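Ululance Regional Visitor Pass

Product information for visitors, accommodation partners and group organizers

Overview

The Ululance Regional Visitor Pass gives the holder admission to participating attractions in the Jurnasis Valley, together with unlimited travel on the valley shuttle during the period of validity. It is issued by the Jurnasis Visitor Office and accepted at 46 attractions, including museums, historic houses, gardens, boat landings and the Mahmoud Pass overlook. One pass covers one person. It is available as a printed card or as a code shown on a telephone, and both forms carry the same rights.

The terms on this page took effect on April 1, 2023 and replace all earlier terms. Passes bought under earlier terms remain valid until the expiration date shown on them.

Pass types

Three-Day Pass. Valid for three consecutive calendar days, starting on the day of first use. The Three-Day Pass is intended for visitors staying in the town of Vonby or at one of the lakeside villages.

Season Pass. Valid for 30 visiting days of the holder's choice between the opening of the season and the last day of the following January. Visiting days do not need to be consecutive. A day is counted when the pass is first scanned at an attraction or on the shuttle, and any further use on the same date is included.

Group Pass. Issued to schools, clubs and tour operators for parties traveling together. The group leader receives one master card and a list of named members. All members must enter each attraction at the same time. Groups should contact the Group Travel Desk before buying, as some of the smaller houses admit only a limited number of people at once.

Youth and senior versions of the Three-Day and Season Passes are available. Proof of age may be requested at the entrance. Children under the age of five are admitted free of charge at all participating attractions and do not require a pass, although they must be accompanied by an adult who holds one.

What is included

Each pass includes one general admission per day to every participating attraction. Where an attraction offers a regular guided tour as part of general admission, the tour is also included. Temporary exhibitions, evening concerts, workshops and private tours are priced separately unless the attraction states otherwise.

The pass also includes travel on all shuttle routes operated under the valley timetable. These are the Lakeshore Route between Vonby and the east landing, the Upper Route to the Mahmoud Pass overlook, and the Town Loop, which serves the railroad station, the market square and the main parking areas. Bicycles may be carried on the Lakeshore and Upper Routes when space allows. Dogs on a leash are accepted on all routes, but holders should note that most indoor attractions admit service animals only.

A printed trail and town map is supplied with every pass. The current edition shows 131 miles of marked walking paths, with public restrooms, drinking water, picnic areas and shuttle stops. Replacement maps may be bought at any visitor desk.

What is not included

The pass does not cover parking fees, boat rental, food and drink, audio guides or equipment deposits. It does not guarantee entry when an attraction has reached capacity. The boat crossing to the island garden is included only on scheduled public sailings, and charter sailings must be arranged directly with the operator.
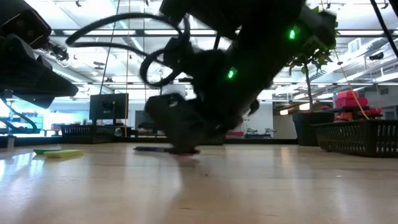 Several attractions require a timed reservation in addition to the pass. Reservations are free for pass holders and may be made through the Ululance website or at a visitor desk. A holder who arrives more than 15 minutes after the reserved time will be admitted at the next available time on the same day. Reserved times that are no longer needed should be released so that other visitors may use them.

Opening periods

The participating attractions do not all follow the same calendar. Museums in Vonby are open throughout the year, with shorter hours in winter. Gardens and historic houses generally open in spring and close in late fall. The Upper Route and the overlook operate only when the road is clear of snow, and service may be stopped at short notice when conditions change. No refund is made for closures caused by weather, but the Visitor Office will extend a Three-Day Pass by one day if both the overlook and the boat landings are closed on the same date within its validity.

Holders are advised to check the daily notice before setting out. It is posted each morning on the website, at the railroad station and in the lobbies of partner hotels.

How to buy

Passes may be bought through the Ululance website, at the visitor desks in Vonby and at the east landing, and from partner hotels and campgrounds that display the pass sign. Passes are not sold on the shuttle or at the attractions themselves. The printed card can be mailed to addresses in the United States and Canada. Visitors from other countries may choose the telephone version or collect a printed card on arrival. Collection requires the order number and one form of photo identification in the name of the buyer.

Current prices are shown at the time of purchase and include all applicable taxes. Payment is accepted by major credit and debit card. The visitor desks also accept cash.

Using the pass

The pass is activated automatically when it is first scanned. The holder's name must be written on the printed card before first use. Staff may ask to see identification, and a pass presented by any person other than the named holder may be withdrawn without compensation. Telephone users should download the code before traveling, as reception is poor on parts of the Upper Route and at the island garden.

Printed cards should be kept flat and dry. A card that cannot be scanned will be exchanged free of charge at either visitor desk, provided that the number on the back can still be read. Lost cards can be replaced once during the period of validity. The holder must supply the order number and pay the replacement fee shown on the website. The original card is canceled when the replacement is issued and cannot be restored if it is later found.

Accessibility

Low-floor vehicles serve the Lakeshore Route and the Town Loop. Wheelchair users who wish to travel on the Upper Route should notify the Visitor Office by the previous afternoon so that a suitable vehicle can be assigned. A companion traveling with a visitor who requires assistance is entitled to a Companion Pass at no charge, valid for the same dates. Several historic houses have steps at the entrance or upper floors that can be reached only by stairs. Access details for each attraction are provided in the map booklet, and large-print copies are available on request.

Changes and refunds

An unused pass may be returned for a full refund within one year of purchase. A pass is considered used once it has been scanned for any purpose, including shuttle travel. Refunds are made to the original method of payment. Passes bought through a hotel, campground or tour operator must be returned to that seller.

The Visitor Office may add or remove participating attractions during the season. Changes are listed on the website. The withdrawal of a single attraction does not entitle the holder to a partial refund.

Information for partners

Hotels, guesthouses and campgrounds in the valley may apply to sell the pass. Approved partners receive a supply of cards, a display sign and access to the ordering system. Applications are reviewed by Hazel Crenshaw, Partner Services Manager, and should include a copy of the current lodging license. Attractions that wish to join the program must be open to the general public during a regular season and must be able to scan both forms of the pass at the entrance.

Contact

General questions about passes, reservations and refunds should be directed to the Jurnasis Visitor Office, Station Building, Vonby. Group bookings are handled by Rosalind Abernathy at the Group Travel Desk in the same building. Written inquiries should include the order number, the pass type and the intended dates of travel.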